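Kitchen helper, part time
Sollermont guest house

We are looking for one person to help in the shared kitchen at Sollermont. The job is putting away, wiping down and keeping the counter by the sink in order between breakfast and supper. Shifts are four hours, five days a week. Pay is $76 per shift, plus a meal.

You would wash and put back bowls and mugs, wipe the stone counter, change the dish cloths and keep the area by the kettle base and outlet clear. The round chopping board stays out against the backsplash and gets scrubbed by hand with salt.
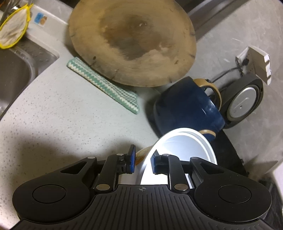
The counter by the sink at Sollermont.

There is also some light food prep. Guests cook for themselves most nights, but we keep basics on hand for them, and the helper sorts through these at the start of each shift. Onions and potatoes go in the bottom drawer. Garlic is kept whole, with the skin on. 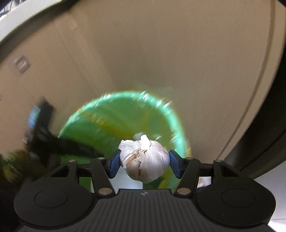 Anything soft or sprouting goes in the compost pail. Write down what is running low on the list inside the pantry door, and Esperanza Park will place the order.

You need to be able to stand for a full shift and lift a full stock pot. Kitchen experience is helpful but not required. We will train you for the first two shifts, and those are paid.

To apply, send a short note about yourself and two references to Yolanda Dunleavy at the front office by 11/14/22. Please say which shifts you can work and when you could start.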